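Open afternoon at Gridura, Brostdale

In November I went with my colleague Veronica Bucur to the open afternoon of Gridura. The building stands behind the old Zollach warehouse, and the bus stops 324 metres from the gate. We work in a laundry for small hotels, so we had one question: can a machine do our folding table yet?

The tour took 90 minutes. First they showed us a trolley that brings bins from one room to another. It is quick and polite, and it waited for a child who stood in its way. Then came a dishwasher station, which was switched off for a repair.

Our guide, Brândușa Vasiliu, was very open with us. She said that towels are the easy part, up to 33 in one hour on a good day. Clothes are much harder. A towel has four corners, but a shirt can lie on the table in any form, and the machine must find the sleeve or the hem before it can start. Veronica folds a shirt in some seconds while she talks about her holiday, so she was smiling a little.

We stayed longest at the clothing table. I liked that they let us watch the slow work and not only a film of the best tries.
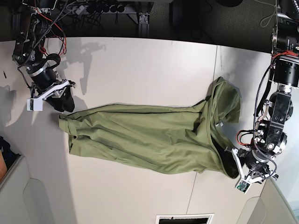
The clothing table: a green garment between the two arms, with the left gripper holding a bunch of the cloth.

For our laundry my answer is not yet - maybe the towels, if the price comes down. Tea and plum cake were in the hall afterwards, and we took the bus number 17 back to Jitaru.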